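Support ticket: Operator station, cup and tray task
Site: Usside, ground floor
Raised by: Operations, Usside
Assigned to: Kondden Workplace Support
Status: Resolved, with two follow-up items open
Priority: Medium

Summary of the request

Operators on the cup and tray task report that recorded sessions are rejected at the end of the upload with the message "pose lost, right hand." The fault began on Tuesday, after the station was moved closer to the main walkway. Operators also ask for clarification on how rejected sessions are counted under the Dreranden work plan, as the weekly target was set before the move.

Background

Under Dreranden, tidying and table service tasks that were formerly done by the support staff at Usside are being passed to automated arms in stages. The staff who did this work now demonstrate it with a pair of hand-held grippers, and the recordings are used to prepare the arms. The target agreed for each operator is 400 accepted sessions per month. A session that is rejected does not count toward the target, although the operator has spent the same time and effort on it. For this reason the ticket was accepted as both a technical matter and a working conditions matter.

Log

Entry 1. First response

The operations desk was asked to supply the rejection list, the gripper settings and views from the station during normal use. The rejection list contained nearly 800 sessions across all operators. Most carried the same message. The left hand was named in very few of them. 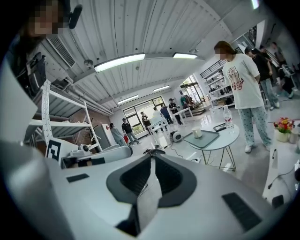 View over the gripper toward the round side table, station in its current position.

The desk confirmed that the grippers had not been dropped or serviced since the previous release of the MacAulay recording software. Settings on both units matched the approved list. No change was made at this stage.

Entry 2. Checks carried out with the operator

The following checks were requested and completed in order.

Restart of both grippers and of the recording software. Fault remained.

Cleaning of the marker faces with a dry cloth. Fault remained.

Exchange of the left and right units. The message continued to name the right hand. This indicated that the fault did not travel with the unit and that the grippers themselves could be set aside as a cause.

Recording of a short session with the walkway closed. The session was accepted. A second session, recorded with the walkway open, was rejected.

The operator noted that the result was also affected by how far she leaned over the work. When reaching for an object at the far side of the tray she tends to bring her head forward, and the marker on the right gripper is then hidden from the upper view for a moment. She stated that she had not been told this would matter. Support has recorded the comment as accurate. The instruction sheet issued at Usside describes the hand positions in detail and says nothing on posture.

Entry 3. Review of the floor position

The new position places the station next to a route that other staff use throughout the day.
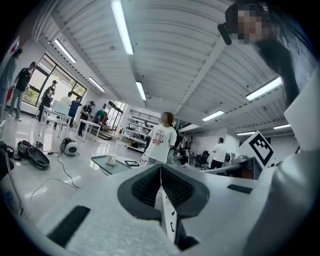 The MacAulay software compares each new view of the room with the one before it in order to hold the position of each hand. When a large part of the background changes at the same moment as a marker is hidden, the software has too little to work from and discards the hand. Either condition alone is generally tolerated. The two together produce the message in this ticket.

Support asked whether the station could be returned to its former position. Operations replied that the former position has been assigned to another team and is not available. A request to limit foot traffic for the whole working day was also declined, on the ground that the route leads to shared equipment. Support considers both replies reasonable. It would not be acceptable for one group of employees to be kept off the floor so that another group can meet a target.

Entry 4. Change applied

The limit for a hidden marker was raised from 2 frames to 7 in the MacAulay settings, and background matching was restricted to the area around the table. Operators were asked to stand square to the table and, where practical, to step forward for far objects in place of leaning.

Sessions recorded after the change were reviewed with the operations desk. They included pick-up from floor level, which had been among the most frequently rejected tasks.

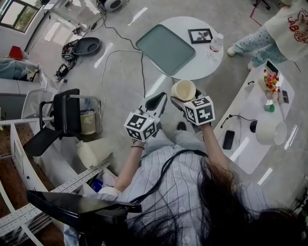 Cup held just above the floor in the right gripper, station table ahead.

All of the reviewed sessions were accepted. One operator reported that stepping forward was more comfortable for the lower back – a point that has been passed to the site safety contact. Another reported that the cable across the shoulder pulls when she bends to the floor, and asked whether a longer cable could be supplied. This request is listed below as a follow-up item.

Entry 5. Reply on session counting

Support is not able to alter targets. The question was referred to the Dreranden work plan office, and its reply is entered here at the request of the operators.

Sessions rejected with the message "pose lost, right hand" between the station move and the settings change will be credited in full. Operators do not need to submit individual claims. Rejections for other causes will be treated as before. Supervisors have been instructed that the rejection rate for this period is not to be used in any performance review.

The work plan office adds that targets will in future be suspended for two working days whenever a station is moved, in order to allow for checks.

Resolution

Cause: marker hidden during forward lean, combined with background movement from the adjacent walkway.
Fix: hidden marker limit raised and background matching area reduced. Posture guidance given in person to all operators on shift.

Follow-up items

1. Kondden to add a section on posture and stepping to the instruction sheet. Operators are to review the draft before it is issued.
2. Operations to obtain a longer shoulder cable for trial at this station.

The ticket may be reopened by any operator if the message returns. Please quote the task name and the time of the session, and leave the rejected recording in the upload folder until support has replied.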